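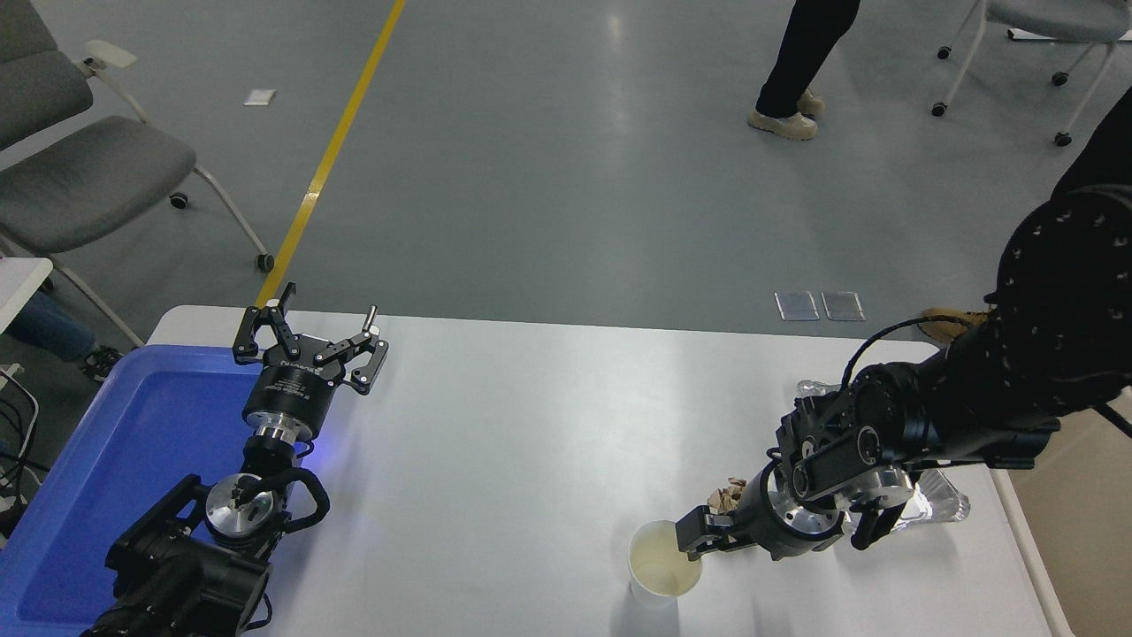
Ticket 2376: Left gripper opens by itself during table clearing
Opened by: Esperanza Halvorsen
Assigned to: Lalit Maurya
Site: Brudton, cell 2
Status: Open, waiting on part

Print this ticket | E-mail this ticket

Reported problem

Left gripper goes to full open partway through a carry and drops whatever it has. Right gripper is fine on the same task. The job is clearing cups and scrap paper off the white table into the blue tray. The controller shows no stop and no collision. The arm finishes the move with nothing in the fingers and then goes back for the next item.

First seen on the morning run, February 12, 2026. Huvidix controller, Sostinel grippers on both sides, stock fingers.

Log

Halvorsen: Power cycled the left arm and homed it. Ran the task again. Dropped the second cup. Position readback at the time of the drop was 768, then jumped to the open value with no command sent.

Maurya: Please send the gripper log and leave grip force where it is. Are you getting the drop at one spot or all over the table?

Halvorsen: Log attached. Always on the way to the tray, when the wrist turns over the edge. Never on the pick.

Maurya: Log shows the gripper losing its link and coming back. On restart it opens by default. So the opening is a restart, and the question is why it restarts. Check the cable loop at the elbow joint first.

Halvorsen: Loop was tight when the wrist was rolled all the way. Gave it more slack and re-clipped it. Ran 20 carries with paper cups. Two drops, same place.

Maurya: Better but not fixed. Swap the wrist cables left to right and run it again.

Halvorsen: Swapped. Left gripper now holds. Right one dropped a paper cup on its third carry. Put the cables back and the fault went back to the left.

Maurya: Then it's the cable, most likely a broken conductor near the wrist plug. I've asked Kapoor for a replacement. Don't tape it and keep running.

Safety note

The open-on-restart setting is the part that worries me. With a paper cup it makes a mess. With anything heavier it's a drop hazard for people standing by the table. Until this ticket closes:

- Paper and plastic cups and scrap paper only. No glass, no metal.
- Feet back from the table edge while the arms are powered.
- Left arm at reduced speed.

I have changed the restart setting to hold last position on both grippers. Halvorsen to confirm it survives a power cycle. (Maurya)

Halvorsen: Confirmed on the right. Left kept the setting once and lost it once. Will test again with the new cable before calling that a separate fault.

Next step: fit cable, repeat the carry test at full wrist roll, update this ticket.

0 shares | 2 comments

Contact support | Copyright Huvidix | Back to top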